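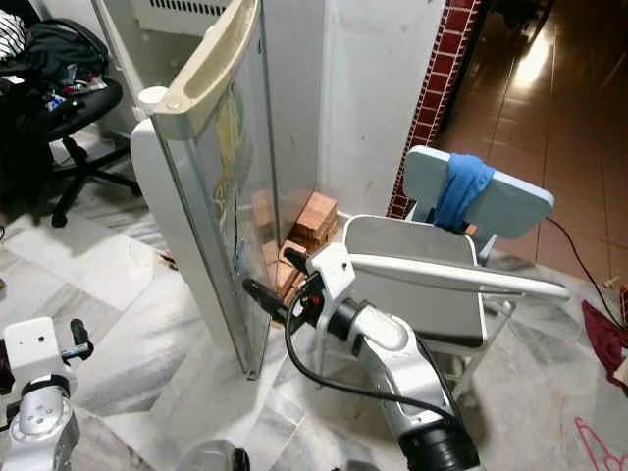

How long does it take to teach the arm a new task?
Most customers record 30 demonstrations for a simple pick and place, and that fits in a morning. Tasks with two arms or with parts that get in each other's way need more. Our longest customer set so far is 186.

Puseck Two-Arm Teaching Kit
Sold by Sukard, Toledo
Item 957

The Puseck kit lets one person show a pair of robot arms what to do. There are two ways to do it, and both come in the box.

By hand: Press the release button on the wrist and the joints go slack enough to move. Take hold of the arm behind the gripper, guide it through the task, and press again to stop. Gripper opening and closing is recorded along with the joint positions.

By remote control: Two small leader arms clamp to a table. Whatever you do with them, the robot does at the same time. We recommend this method for anything that uses both grippers together — moving two full-size arms by hand is hard work for one person.

What you get
Pair of leader arms with table clamps
Wrist release buttons, left and right
Foot pedal (start, stop, discard)
Head camera mount
Cables, 6 feet
Recording software, one license per robot

Setting up
Clamp the leader arms so that you can see the robot's workspace from where you sit. Plug in the pedal before you start the software. Run the joint check and wait for both sides to report ready. If one side does not, unplug that leader arm and run the check again.

Keep the cable at each wrist long enough for a full turn. A short cable pulls on the gripper, and the pull ends up in your recordings.

Using the pedal
One tap starts a recording and a second tap saves it. Hold the pedal down to throw away the last take. Discarded takes go to a separate folder and stay there until you empty it.

Orders and service
Kits ship from Toledo. Repairs and spare leader joints are handled at our Zandivville shop, which is closed on Sunday and for two weeks in July. Please include the serial number from the underside of the left clamp with any repair request. Older kits with the gray pedal need an adapter — order it separately.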